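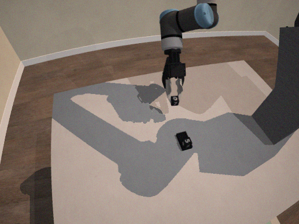
I arrived at the Uterow workshop at ten in the morning, in February, with wet shoes. It is a shared place behind the old printing house, and members pay 37 euros a month. Mitra Mahmoudi opened the door for me and showed first the kettle, then the laser cutter, then the corner with the robot people.

Their group is called Grudanus. They are building an arm at home and in the workshop by turns, and before they tighten a screw they try every movement in simulation. I sat 90 minutes beside Mitra at her screen. She let me choose the next view, so I asked for the one that looks along the gripper. It is round, with black corners, and I needed some time to understand what is up and what is down.

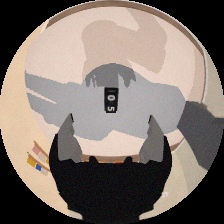 Simulation, view over the gripper: grey cloth in the round container, with the small black tag.

I asked Mitra why cloth. She said that cloth is difficult for the computer and also difficult for the real fingers, so it is better to be annoyed early. The motors for the real arm they bought second-hand, for 700 euros together. The base is not ready.

For lunch we had soup at Ots, across the yard. Visitors can come again in spring, but please write to Mitra before.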